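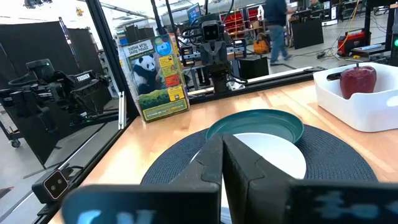

Sewwandi Matubbar wanted to know why people laugh at a joke even when they can guess the ending. Great question! To answer it, we need to peek inside the work of a stand-up comedian.

What is stand-up?

Stand-up is when one person gets on a stage with a microphone and tries to make a whole room laugh. No costume, no band, no puppet (well, a few of them do bring puppets). Just talking!

Two parts of a joke

Most jokes have a setup and a punchline. The setup tells you what's going on, so your brain starts guessing what comes next. The punchline swerves somewhere else, and the surprise makes you laugh. Try this one:

What do you call a bear with no teeth?
A gummy bear!

You were thinking about a real bear, and then suddenly it was candy. Even if you saw it coming, it can still be fun to be right, especially when the people next to you are giggling too. Laughing is catching, just like yawning!

Do comedians make it up as they go?

Sometimes, but most of them write their jokes first and then test them at small shows called open mics. A comedian might get only 5 minutes on stage. If a joke gets silence, they change a word, or say it slower, or throw it out and write another. A full show can last 60 minutes, and that takes a LOT of jokes.

What is timing?

Timing means knowing when to speak and when to wait. A tiny pause before the punchline gives everybody a second to wonder. Rush it and they may miss the funny part.

What is a heckler?

That's a person who shouts things out during the show. Comedians often have a quick answer ready, and sometimes it gets the biggest laugh of the night!

Try it yourself

Pick one joke you love. Say it to a grown-up three ways: fast, slow, and with a long pause before the end. Which one got the best laugh? Write it down and try it on someone else on Wednesday!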